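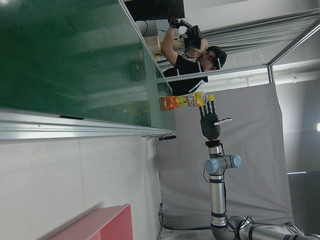

How do I get streaks off a glass panel that sits in an aluminum rail?
Start with the rail. Run a dry brush along it, then wipe it with a damp cloth and a drop of dish soap. Grit left in the rail gets dragged up onto the glass later.

For the glass, mix 300 ml of warm water with 3 teaspoons of white vinegar. Spray the cloth, wring it out and work from the top down in overlapping passes. Dry with a second cloth before the water beads.

Tinted glass shows streaks from the side more than from the front, so check it at an angle. Keep vinegar off bare aluminum. Wash cloths without fabric softener, which leaves a film.

Tip sent in by Baltazar Serrano, Ovar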